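Notes + data card for **mandagi-laundry**, the folding part of the Stironora chores project. Maintained by Prodromos Panagiotou. Last real edit March 9, 2022, before that it was a mess.

Short version for people who only came for the answer: no, machines can't do your laundry yet. They can do some of a towel.

## What's in here

- `episodes/` one folder per garment attempt, video + gripper opening + pose
- `labels/` start, end, garment type, fold ok / not ok
- `splits/` train, val, and the held out homes
- `tools/` loader, viewer, a script that fixes the January timestamps (run it first, see below)

All demos are people using hand-held grippers, two fingers, soft pads. No robot was moved to make the training data. The robot only comes in for the eval runs, which live in a seperate repo.

## Where it was collected

Homes in Plalville and Prendcombe. Real bedrooms, on the bed mostly, sometimes a sofa. We tried a table in the lab for the first month and the policies trained on it were useless on a mattress. Flat hard table, garment slides nicely, everyone happy. Then a plush blanket and the finger goes in under the blanket as well and you fold both.

So: beds.

## Tasks

| task | demos | state of things |
|---|---|---|
| hand towel, in half | 400 | works most days |
| T-shirt, sleeves in then half | 400 | works if it starts flat |
| sweater, sleeves in | more than 400 | poor |
| jeans | not released | don't ask |

Short T-shirt episodes were dropped if they ran under 10 seconds, those were nearly all false starts.

## Can it do the chore, though

Depends who's asking and how long they'll stand there.

Towels: yes, slowly. A person takes a couple seconds, the arm takes 20 and the corners are a bit off. Fine for a drawer.

T-shirts: from flat, okay. From a pile, no. Getting from pile to flat is the actual job and we don't have it. Every demo video you've seen that starts with a shirt already spread out has skipped the hard half, ours included.

Sweaters are where it falls over. Knit stretches, so you pull a cuff and the whole shoulder comes along. Sleeve goes across the body, springs back a little, and the policy thinks it's done when its not. Fuzzy yarn also hides the edges, brown on brown, the model can't tell sleeve from body unless there's a decent shadow.
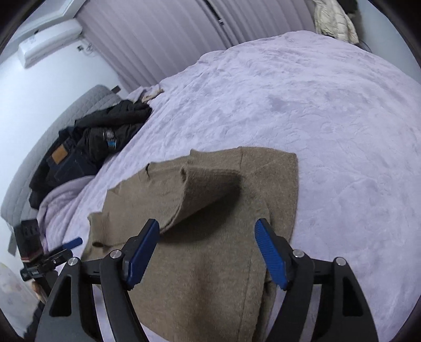
What helps with sleeves, from watching people do it: grab further up than you think, lift, set down, then let go slowly. Demonstrators who dragged the sleeve instead of lifting it made data that trains badly. Those episodes are tagged `drag` in the labels, filter them out or don't, we got better numbers without.

Background clutter stays in on purpose. Bedrooms have other clothes in them. If your policy wanders off to the wrong garment that's a finding, please report it.

## Known problems

- January timestamps are off by 2 frames on the gripper channel. `tools/fix_jan.py`
- fold ok / not ok was judged by one person per home. Standards vary a LOT
- almost no left handed demonstrators
- no wet laundry, no socks, no fitted sheets
- Prendcombe val split has one home that also shows up in train under a different id. Will fix

## Using it

```
pip install -r requirements.txt
python tools/fix_jan.py
python tools/view.py --task sweater
```

Loader wants Python 3.8 or newer. Viewer is slow over ssh, copy an episode local first.

Research use only. People's homes are in the background, so no trying to work out whose. If you spot a face, a letter or a screen we missed, open an issue with the episode id and NO screenshot, Prodromos will pull it.

## To do

- pile-to-flat task, collection starts once the new finger pads arrive
- second judge for the fold labels
- jeans, maybe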